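# Kaffee löffeln statt Kapseln drücken - mein Projektbericht 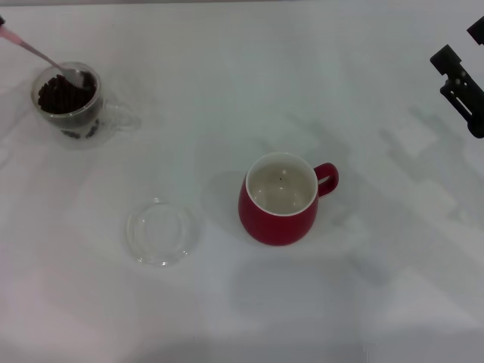

*Abb. 1: Glasbecher mit Kaffee und Löffel, Glasdeckel und rote Keramiktasse*

Für das Projekt "Alltag am Küchentisch" wollte ich wissen, wie man Kaffee ohne Waage halbwegs gleichmäßig dosiert. Klingt banal, hat mich aber einen ganzen Mai beschäftigt (und ziemlich viel Schlaf gekostet!).

## Aufbau

Den Kaffee habe ich in ein doppelwandiges Glas mit Henkel umgefüllt, fast bis oben hin. Der Löffel mit dem rosa Griffende steckt direkt drin, der Deckel liegt daneben. Getrunken wurde immer aus der roten Tasse, die ist innen weiß - da sieht man die Farbe vom Kaffee viel besser als in meiner alten dunklen.

Insgesamt kamen 17 Tassen zusammen, davon 13 mit der Sorte Giáp. Die restlichen habe ich mit Nustar gemacht, weil mir die Tüte ausgegangen ist. Blöd für den Vergleich, ich weiß.

## Was ich gemerkt habe

- Gehäuft ist nicht gleich gehäuft. Seit ich den Löffel am Rand abstreife, schmeckt es viel gleichmäßiger.
- Morgens um 6 dosiere ich immer zu stark.
- Den Deckel vergesse ich ständig! Am Montag lag er den ganzen Tag neben dem Glas, und abends roch der Kaffee schon deutlich flacher.

## Offen

Wasser habe ich nur nach Gefühl eingegossen, das müsste man noch sauber messen.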